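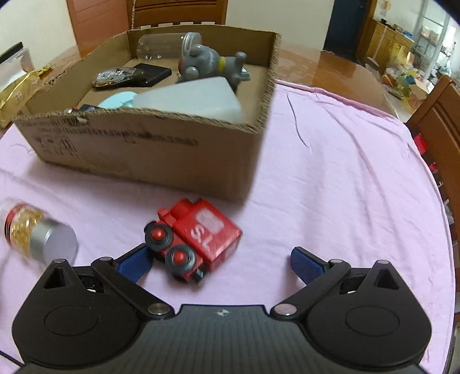

# Cooling system notes on the Stimetti coupe

June 16, 2025

The Stimetti has run warm in traffic ever since I bought it in February. On the highway the gauge sits a needle's width below center. After ten minutes of stop-and-go it climbs to the three-quarter mark and stays there until the road opens up. That pattern usually means airflow, so I started with the fan.

The factory fan is driven off the water pump through a viscous clutch. With the engine off and hot, the blade should resist when pushed by hand. Mine turned freely for two full revolutions. Gwion Prosser had a used clutch from a parts car, but it was no stiffer than the one I took off, so I ordered a new unit from Cadwaladr. It took 30 days to arrive and came with the wrong studs. The originals transferred over without trouble.

With the fan off I pulled the radiator. The core is the three-row version, correct for the air-conditioned cars. A flow test showed the bottom third mostly blocked. Elin Probert's shop boiled it out and pressure tested it, and one seam on the lower tank needed solder. She also pointed out that the shroud was mounted on the outer set of holes, which leaves too large a gap at the top. It is now on the inner set.

## Thermostat

The old thermostat opened late in a pan of water on the stove. The replacement opens where it should. There is a small jiggle valve in the flange, and it goes at twelve o'clock. The workshop manual shows it at six in one drawing and at twelve in another. Twelve lets the air out.

## Refill

I used Driltex coolant mixed with distilled water. Park nose up, heater on full, cap off, and fill slowly. I got nearly 3 gallons in before the first bubble came up, then topped off twice over the next two drives. The bleed screw on the thermostat housing has a copper washer that should be replaced each time.

The odometer read 48 miles more than at refill when I last checked the level, and it had not moved. In traffic the needle now stops just past center. The lower hose is still the old one and feels soft near the clamp. It gets changed next, along with the heater valve, which drips when closed.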